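4.2 Gathering clothes from a sofa into a basket

Of all the chores we tried, the one we kept coming back to was the plainest of them: a piece of clothing has been left on a sofa, and the robot has to get it into a laundry basket on the floor. We liked it because everyone who visited the lab understood it at once, and because it asks for more patience than one might guess. A shirt has no fixed shape, the sofa is soft and gives way under the fingers, and the basket is low enough that both arms must reach well down. 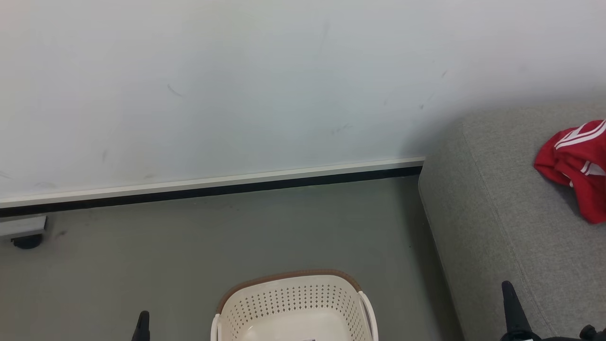
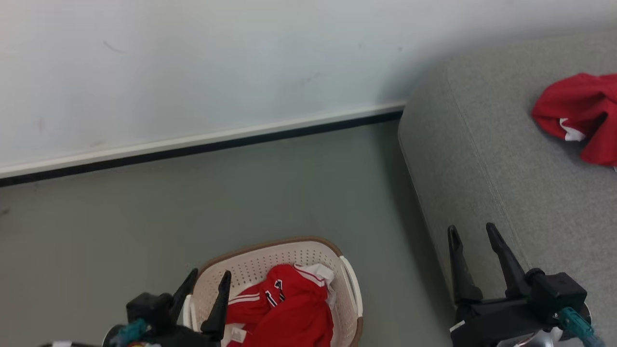 Figure 6. Head camera views from the sofa-to-basket task, with a red garment on the sofa in both.

Our policy, which we call Tutport, takes the head view together with the joint readings of both arms and predicts a short run of motion for the two grippers. It was trained on 40 demonstrations of this task, all of them recorded by teleoperation, and most of them by Lev Sydorenko, whose steady hands we would like to thank here as well as in the acknowledgments. We did not tell him which part of a garment to grab first. He was free to choose, and he was also free to change his mind halfway, and we kept those changes of mind in the data – they turned out to be some of the most useful moments we had, as the later part of this section will try to show.

What sets Tutport apart from the Plarnitz baseline is a small second output that we call the progress head. At each step it guesses how far along the task is, and when that guess has stopped rising for a while, the policy throws away the rest of its planned motion and looks again. The baseline has the same network and the same training data, but it plays each planned motion through to the end. When its fingers close on nothing, it will still carry that nothing over to the basket, open up, and go back, which is a rather sad thing to watch and costs a good deal of time.

We ran each policy 27 times. Before every run the garments were dropped again by hand, and the basket was moved a little within reach of the arms. A run counted as a success if all the clothing placed on the sofa ended up fully inside the basket, with no sleeve left hanging over the rim. Tutport succeeded in all but 2 of its runs, while the baseline succeeded in 14. Both of our failures were of the same kind: a sleeve had slipped behind the seat cushion, and the arm pulled, let go, and pulled again until the time limit was reached.

It is worth spending a moment on where the gain comes from, as we were wrong about it at first. Ragnheiður Kjærgaard went through the recordings of both policies and marked every attempt to grasp. The first attempts looked much alike, and we could find no clear sign that Tutport was any better at choosing a fold to pinch. The difference lay in what followed a miss. Tutport would usually open its fingers early, back away a little, and come in from a new direction – much the way Lev does in the demonstrations where he changed his mind. When we left those demonstrations out and trained once more, a good part of this behavior went away, even though the progress head was still in place.

One limit should be kept in mind. The success rule says nothing about neatness, and a garment that lands in a heap counts the same as one that is laid in flat. We return to the question of folding in Section 5, where the Tellitz arms are used with softer fingertips.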